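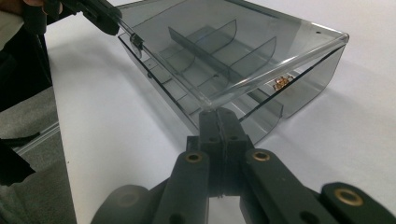

**mudroom_mel:** Sorting by color is a trap, I'm telling you. I did it for two years with my embroidery floss and could never find the one blue I needed. Go by number!

**threadbare54:** But I don't think in numbers?? I think "that mossy green from the pillow." I've got a smoky gray box with dividers and the plan was greens in one bay, reds in another, and so on. I own more than 2000 yards of the stuff and half of it lost its paper bands in the move to Storkia — so numbers are kind of a lost cause for me anyway.

**mudroom_mel:** Ok fair, no bands changes things. You can still match the loose ones against a shade card though. I did 27 in one evening with a movie on.

**kulleder_knits:** Disagree with both of you lol. I sort by project. Everything for the Drosmont sampler lives together, needle included, and when it's done the leftovers go in a jar.

**threadbare54:** And then you buy the same green again for the next project, right?

**kulleder_knits:** ...yes. I have five of that green.

**mudroom_mel:** See!!

**pinsandplums:** Does anybody wind onto bobbins? I tried the card ones from Arumugam and they leave creases in the thread. My satin stitch looked awful.

**threadbare54:** Run it over a damp sponge before you stitch — the creases relax a lot. Let it dry first on the light colors.

**pinsandplums:** Ooh, trying that tonight. Still not sorting by number, sorry mel.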